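Projektbericht: Greifen und Öffnen von Haushaltsgeräten mit einem humanoiden Roboter

Autoren: Junhao Jiang, Joelle Salameh, Thắng Hồ
Betreuung: Consuelo Arroyo
Stand: 31. Oktober

3. Aufbau

Gearbeitet wurde in der Gemeinschaftswerkstatt Kelemlow. Der Roboter steht dort auf dem Holzboden neben einem weißen Schreibtisch und einem Kühlschrank mit zwei Fächern. Die Steuersoftware trägt den Projektnamen Bovavlow und läuft auf einem externen Rechner. Joelle Salameh hat die Ansteuerung der Hand geschrieben, Thắng Hồ die Verkabelung und die Stromversorgung übernommen.

Für die Versuche wurden zwei Aufgaben festgelegt: eine Flasche vom Tisch nehmen und eine Kühlschranktür an der Griffleiste öffnen. Die zweite Aufgabe ist schwieriger, denn die Finger müssen von unten hinter die Leiste fassen. Ein bügelförmiger Griff wäre einfacher gewesen, wir wollten am Gerät aber nichts umbauen.
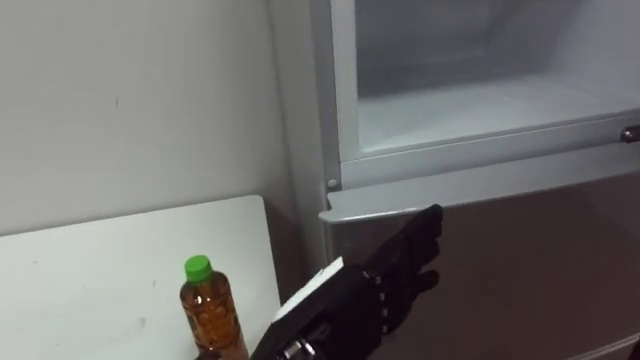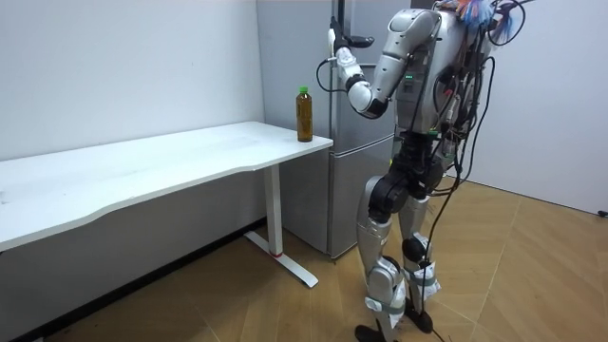
Abb. 4 und 5: Roboterhand an der Griffleiste der unteren Tür (Abb. 4); Roboter mit angehobenem Arm zwischen Tisch und Kühlschrank (Abb. 5). Auf dem Tisch in beiden Abbildungen die Flasche mit grünem Schraubverschluss.

4. Durchführung

Jeder Versuch beginnt aus derselben Grundstellung. Der Arm wird angehoben, die Hand fährt bis kurz vor die Tür und wird dann langsam nach oben geführt. Die Regelung der Finger lief zunächst mit einem Takt von 1000 Hz. Das war für die Auswertung nicht nötig und füllte nur die Protokolldateien, deshalb wird inzwischen nur jeder achte Wert gespeichert.

Insgesamt liegen 11 auswertbare Durchgänge mit der Tür vor. In acht davon öffnete sie sich so weit, dass der Arm hineinreichen konnte. In den übrigen rutschten die Finger von der Leiste ab — meist der unterste zuerst. Haoran Jiang hat daraufhin vorgeschlagen, das Handgelenk vor dem Schließen der Finger etwas weiter einzudrehen. Diese Änderung ist in der Software angelegt, aber noch nicht getestet.

5. Offene Punkte

Die Kabelführung am Rücken muss überarbeitet werden. Die Leitungen hängen in weiten Bögen herab und schränken die Schrittweite ein. Im November sollen sie gebündelt werden. Danach wird die Türaufgabe mit geändertem Handgelenkwinkel wiederholt, die Flaschenaufgabe folgt im Anschluss.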